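Ticket: laundry task, wrist view -- episodes rejected at upload
Project: Uda
Opened by: Irén Kerekes
Assigned to: Dénes Kovács
Opened: October 27, 2026
Status: waiting on reporter

Irén Kerekes wrote:

I recorded 32 episodes of the laundry task today and the Brestel checker rejected 5 of them. The message is the same every time: "object not separable at first grasp." The joint logs look fine and the time stamps line up. All 5 have red clothing in them. Wrist views below.

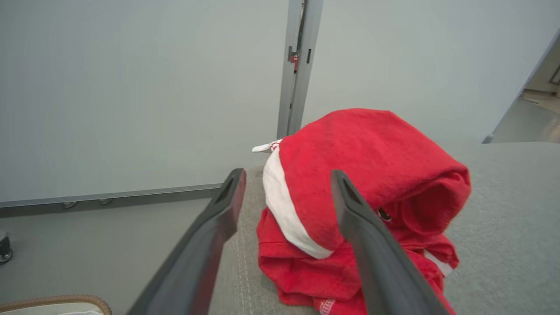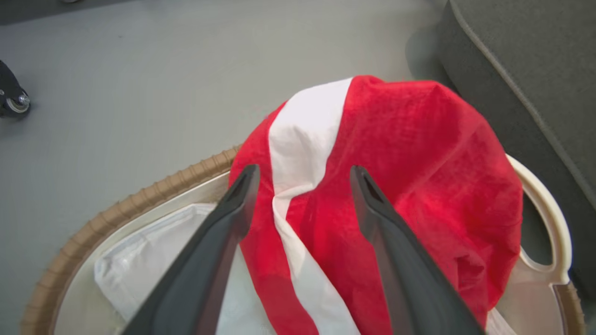 Wrist camera, laundry task. First: red sweatshirt on the gray seat. Second: red and white cloth at the basket.

What I have tried so far:
Restarted the checker and uploaded again. Same 5 rejected.
Wiped the wrist camera lens and recorded two new episodes with the red sweatshirt. One passed, one did not.
Went back to the September settings file. No change.

The operator guide says any garment is fine as long as it fits between the fingers, so I don't think these should be thrown out. I would like to keep them if we can.

Dénes Kovács replied:

Thanks, I pulled the rejected ones. I don't see a camera fault. The checker tries to draw an outline around one garment before the fingers close. With the red and white cloth there is also white fabric in the basket, and my guess is that it can't tell the white stripe from the white item next to it. It then gives up and marks the whole episode.

The sweatshirt is a different case. It is bunched up with one fingertip already on the hood, so the first grasp label may be landing too early. Can you tell me if you pressed the start pedal before or after you lowered the arm?

Irén Kerekes replied:

After. I have been lowering first and then pressing, to save time. Witkowska station does it the same way, as far as I know.

Dénes Kovács replied:

OK, that would do it for the sweatshirt. Press the pedal with the arm still up at the home position, then lower. Please redo 2 sweatshirt episodes that way and send me the numbers.

For the basket, don't re-record yet. I have raised the outline problem with Cestosier, who maintain the checker. Until they answer I set those episodes to "hold" so the nightly cleanup won't delete them -- please leave that flag alone. Don't sort the clothes by color to get around it either. We need mixed piles in the training set.

Irén Kerekes replied:

Understood. Will redo the sweatshirt ones after lunch and post the episode numbers in this ticket.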